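**Slide 4: Planning the gripper budget (Drundalix, Guvdale site)** 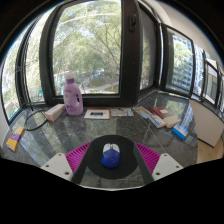

*Mouse and round pad on the stone counter, a finger on either side*

Say hello again to the folks in back, and take your time here! The Gullov quote came to $1,886 per pair, and I do want everyone to hear that it leaves out spare fingers (we'll want 10, bless us). Matheson asks for $400 up front and ships in 7 weeks, so if we'd like them by July, the order goes in this month. Pause for questions, then on to storage.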